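Nov 20, 2019
by Eldana Belay

PRE-LOAN CHECK, CRIME SHELF, READING ROOM COPIES
Series: the Plenness novels (Brilik through Starkari)

1. All volumes present. FAIL.
We own books 1, 2, 4 and 5. Book 3 went out in July and has presumably started a new life.

2. Spines sound. PASS, with grumbling.
Brilik creaks when opened past page 16. Readers may take this for atmosphere.

3. Last page present. PASS.
Checked first, after what happened with the Iordache.

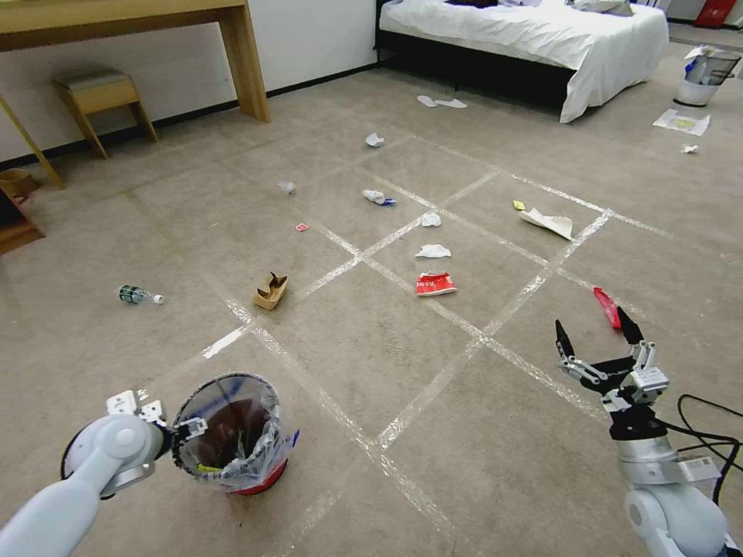

Eldana Belay

4. No spoilers in the margins. FAIL.
Somebody has circled the killer's name in Brilik on first appearance and written "watch him." I erased it. You can still read it if you tilt the page, and crime readers are people who tilt pages.

5. Mold, damp, smell. PASS.
Slight whiff of pipe on book 2. No action.

6. Foreign objects removed. PASS.
Two bus tickets and a recipe for lentils. The recipe is pinned up by the kettle.

7. Page count matches catalog. PASS on second try.
Starkari should have 311 pages and does. My first count came up short, owing to the chapter where the inspector visits his mother. I must have skipped ahead.

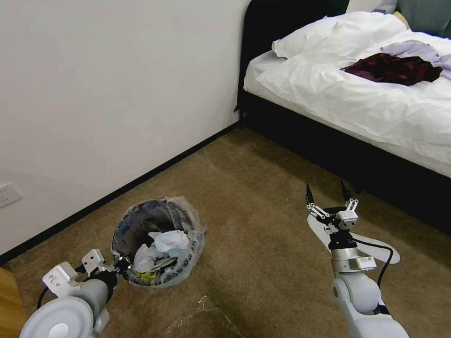

Can a reader start the series at book 4?
Most people manage fine. The murder is self-contained, and the inspector's divorce gets explained again every few chapters.

8. Print legible. PASS.
The family tree at the front of book 5 is tiny and lists the dead with the living. Keep the magnifier with that copy.

9. Jacket matches book. FAIL.
Book 2 was wearing the jacket of book 4. Nelu Dumitrescu borrowed it, read the whole thing and returned it with a note saying the blurb was "misleading as to the submarine." There is no submarine in book 2. Jackets now swapped back. 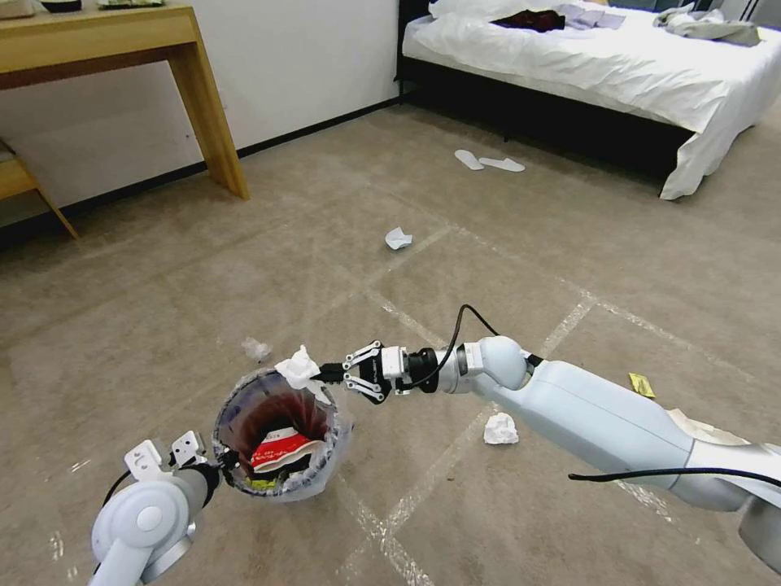

He has since asked for the one with the submarine, so I have put him down for book 4 and warned him that it doesn't turn up until chapter 6.

10. Labels and due slips. PASS.
New slips glued in all four. Let them dry flat before shelving.

Still to do: find book 3, or buy another. Recheck item 4 when Brilik comes back.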